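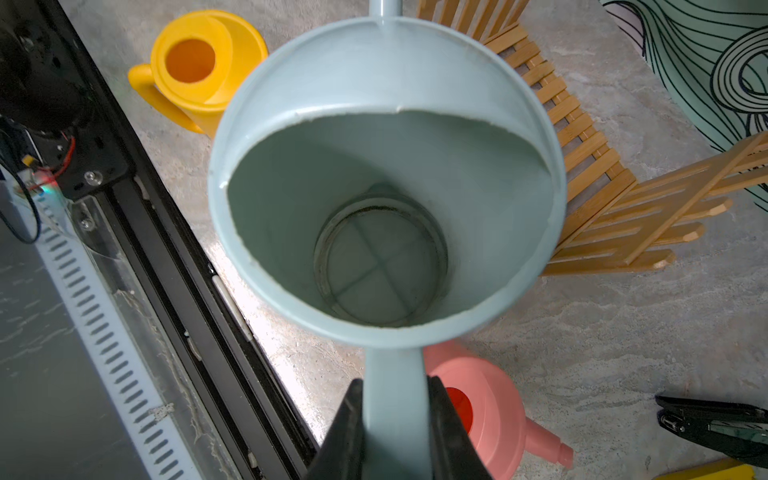 Week 5: Arriving Somewhere Small

Travel Writing for Beginners
Tutor: Declan Whitcombe

What we're covering

Last week was all about big cities and how to get a grip on them. This week we go the other way, and I have to say it's my favourite session of the whole course! Small towns, one-street islands, the place where you change buses and end up staying two nights. They make wonderful travel stories, and they're much kinder to a new writer, as you can walk the whole thing before lunch and talk to half the people in it.

Please read Valentin Rey's essay "The Slow Boat to Pretville" before class. It's in the reader, starting on page 261. Bring a pen and mark it up. I want scribbles.

1. The arrival

Most first drafts begin at the airport. The alarm goes off, the taxi is late, the queue is long, and the reader is 300 words in and still hasn't left home. Try cutting straight to the moment your feet are on the ground in the new place. Rey gives us the ferry, the Sametti, in two lines, and by the third line he's standing on the jetty with his bag, being told by a boy on a bicycle that the hotel has moved. Brilliant. You're in.

If the journey itself is the story (a night train, a mail boat, a lift in the back of a fish truck), then of course write the journey. But ask yourself whether anything happened on it.

In-class exercise: write your arrival in up to 50 words. Read it aloud to the person next to you and ask them what they think happens next.

2. Choosing your details
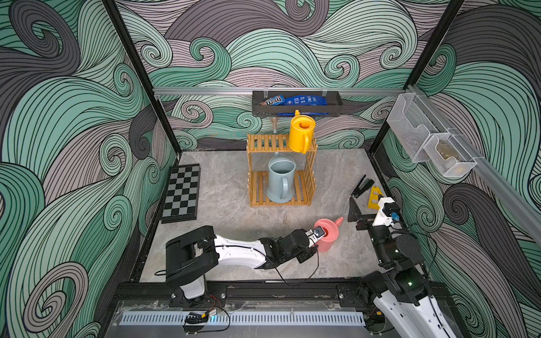
A traveller who has been on the road for a month sees so much that the notebook fills up with mush: "lovely little shop, colourful, full of bits and pieces". Lovely how? Which bits? By the time you get home those words will bring back nothing at all. Go for the plain noun and one good adjective, and write them down while you're still standing there. A bright yellow watering can on a slatted bamboo shelf, a brown M&M's bag in a black wall basket: those are notes you can build a paragraph from a year later. Look at how Rey handles the front room at Sikora, the guesthouse. He gives us the fan with the missing blade and the dish of boiled lollies, and lets the rest of the room go by. I've read that passage to classes for years and people always tell me the room smells of furniture polish. He never mentions a smell!

A few things worth getting into your notebook on the first day:

- what's painted on the sides of shops and boats
- what people carry home in the late afternoon
- the first thing you paid for, and what it cost
- sounds before six in the morning
- a sentence somebody said to you, word for word

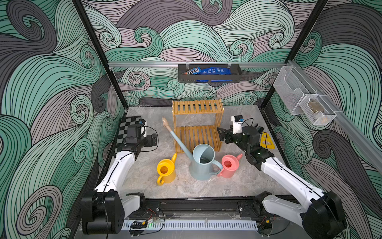
Fig. 1. Swirling waves and spiral curls in greens, greys and mauve.

3. Pattern and colour

Colour words are where travel writers get carried away (me included, you should see my early stuff). "Azure", "emerald" and "ochre" have been used so often they've gone pale. Have a go at using the everyday words first: mint, mustard, brick, the green of a school jumper. If two colours sit side by side, name them both and let the reader do the mixing.

Patterns are harder. Pick a single shape out and follow it for a bit. Rey does this with the floor tiles at Fu, the noodle place behind the market, where he traces one border of leaves all the way to the kitchen door and so gets us to the cook, who is the person he really wants us to meet. Such a neat way of moving through a room.
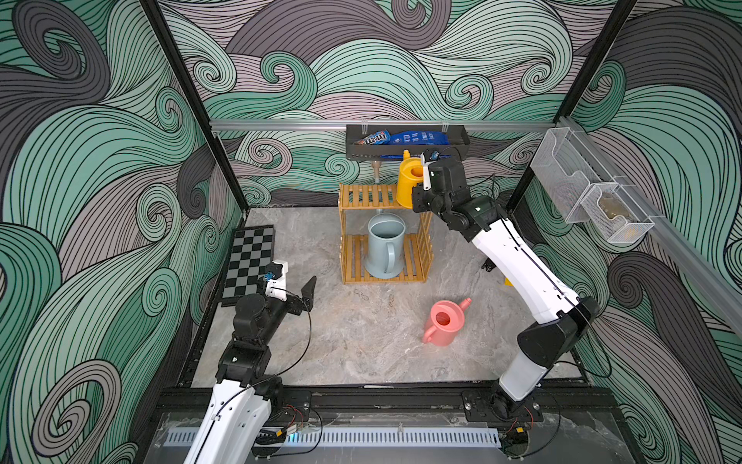 Fig. 2. Wave-patterned walls and a marble-patterned floor.

4. Other people

A small place will remember you, so be fair to it. Ask before you quote someone. Change a name if they'd like it changed. If you only spent an afternoon there, tell the reader that, and don't write as if you've understood the marriages.

Dialogue tips:

- Keep it short. One or two lines can carry a whole encounter.
- "Said" is fine. You hardly ever need "exclaimed".
- Don't spell out accents. Word order and rhythm will do it.
- Leave in the odd remark that doesn't fit. Rey's ferry captain asking about the price of onions is the best line in the piece.

5. Homework

Write 100 words about the smallest place you've ever stayed. No weather in the first sentence, please, and no airports. Then write the same visit again from the point of view of the person who served you breakfast.

Email both versions to me by 5 pm the evening before our next class so I can print copies. We'll be starting on endings, and we'll use your pieces for the warm-up, so don't polish them too much.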